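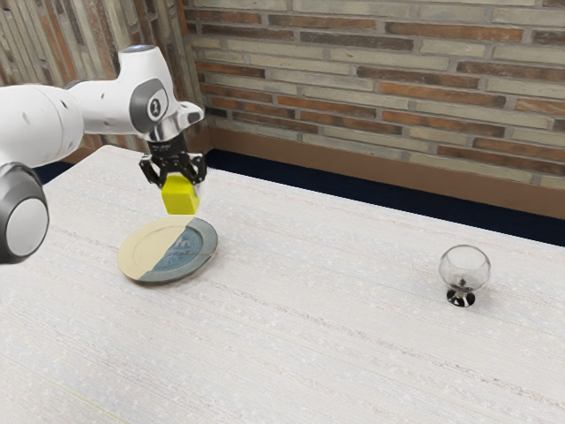
Murkau has released a new version of Kollomer, its motion planning software for robot arms, with a rewritten placing routine and a simulator that now ships in the same package. The update went out to existing customers in August 2025 and is free for anyone with a current license.

The main change is in how the software decides where to set an object down. Earlier versions worked from a fixed height above the target, which had to be entered by hand for each surface. Kollomer now estimates the surface from camera data and plans the last part of the descent again while the arm is moving.

"People were spending whole afternoons typing in heights," said Manju Upadhyay, who leads the planning team. "You'd swap one tray for another and the arm would let go too early or press down too hard. We wanted that number out of the config file."

Plates and shallow bowls were a particular source of complaints. A raised rim can confuse a planner that treats the target as a flat disc, and a glaze in more than one color can lead the vision software to split a single dish into separate objects. Murkau said its older segmentation model did this often enough that some customers had painted over their dishes or bought plain ones.

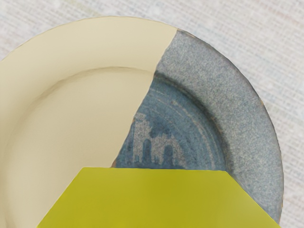 The new model was trained on rendered scenes in which colors, patterns and table coverings were changed from one run to the next. Upadhyay said the team deliberately kept the combinations that looked wrong to a person, with color edges that do not follow the shape of the dish.

"If the model can only cope with tasteful tableware, it's no use in a canteen," she said.

Murkau's test set for the release has 200 simulated tasks, most of them short moves such as putting a block on a plate and leaving other items on the table alone. Each task is run from several camera positions, including one close to the gripper. A task counts as failed if the arm touches anything it was not asked to touch, even when the block ends up in the right place.

By that measure the new version failed 14 tasks and the previous one failed 30. The company has published the list of failures with its release notes. Clear glass accounts for a good part of it - the depth estimate tends to go through the bowl of a glass and land on the table behind.

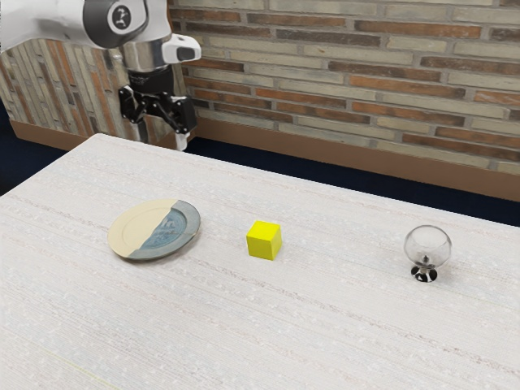
A simulated test table with a plate, a yellow cube and a glass goblet. Rendering: Murkau

Girish Kushwaha, who runs the automation lab at catering supplier Skudlow, has had a preview build since March. He said the placing routine worked well on his own arms after a day of camera calibration, but he was less happy with the logging.

"When a plan gets rejected, I want to know which check rejected it," he said. "Right now I get a code and have to go look it up. Sometimes the code isn't in the manual."

Upadhyay said plain-text messages are planned for the next minor release. She did not give a date.

The simulator can be used without a robot attached, and scenes can be saved and replayed with a different planner setting, so that a change can be compared against the same starting layout. It needs a recent graphics card. Murkau has dropped support for the older scene format, and files made in it have to be converted with a command-line tool included in the download.

Customers on the previous version can keep using it for 22 months, after which it will get no more fixes.

Comments

Baltazar V.
Does the converter keep the camera poses? The last one threw mine away and I had to set them all again.

Mamta Thakur
@Baltazar V. It kept mine, but the lights came out wrong. Check the exposure before you run anything long.

pant_user
Good to see them publish the failures. Would still like real-arm numbers next to the simulated ones. Cloth on a real table bunches up and I don't think theirs does.

Urmila Vishwakarma
We have the same trouble with glasses and just put a strip of tape on them. Not pretty but the depth reading is fine now.

Baltazar V.
Thanks Mamta, will try it on a copy first.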